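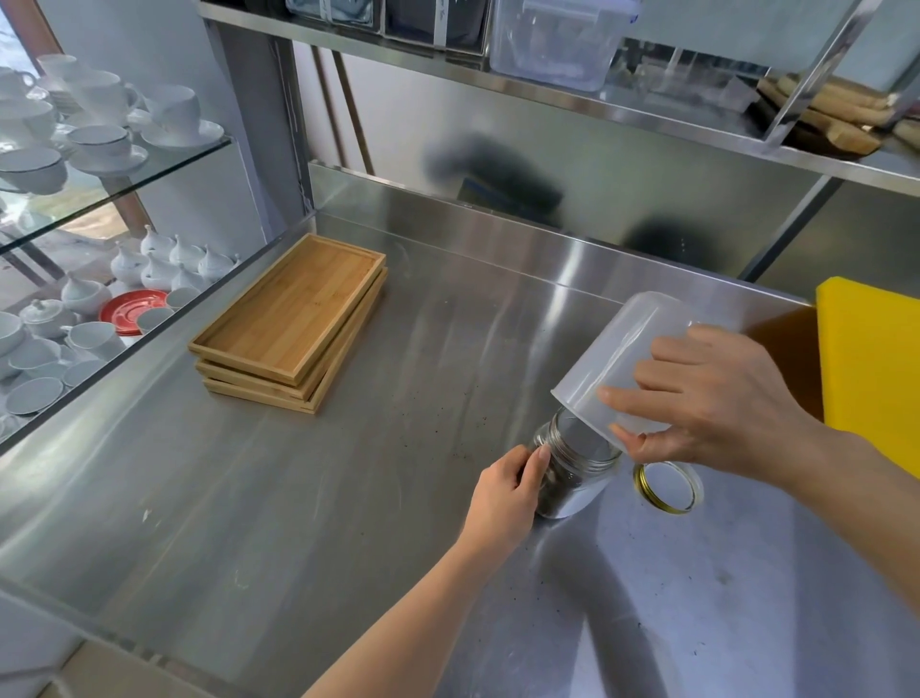
Dry storage was checked first, then the prep room, then the walk-in. The standard is the Onditham kitchen sheet, March revision. Anything poured from a plastic container into a glass jar, as on the steel counter with the lid set down next to it, needs a new label before the jar goes on the shelf. Three jars on the Brokari rack had none.

Kitchens > Inspections > Skunov Street

02/11/2023
By Clotilde Bailly

1. Hand sink stocked with soap and towels: OK.
Comment: Towel holder sticks. Pull from the left side.

2. Counters free of chips and open seams: OK.
Comment: Scratches are allowed. Recheck the seam by the dish pit.

3. Dry goods off the floor: NO.
Comment: Two flour sacks under the bottom shelf. Moved during the visit.

4. Jars and bins labeled with contents and date: NO.
Comment: See above. Fabrice Le Goff will relabel and initial each one.

5. Walk-in at 40 F or below: OK.
Comment: Door gasket is torn at the lower hinge. Part ordered from Marty, up to 20 days.

6. Sanitizer strength tested: OK.
Comment: Log has a gap of two shifts. Test strips are in the drawer under the slicer.

7. Grease trap pumped in the last 90 days: OK.
Comment: Receipt 1215 is in the binder.

8. Fire extinguisher tag current: OK.
Comment: Bracket is loose. One screw missing.

Items 3 and 4 stay open until the next visit.

Contact | Copyright Onditham Kitchens | Back to top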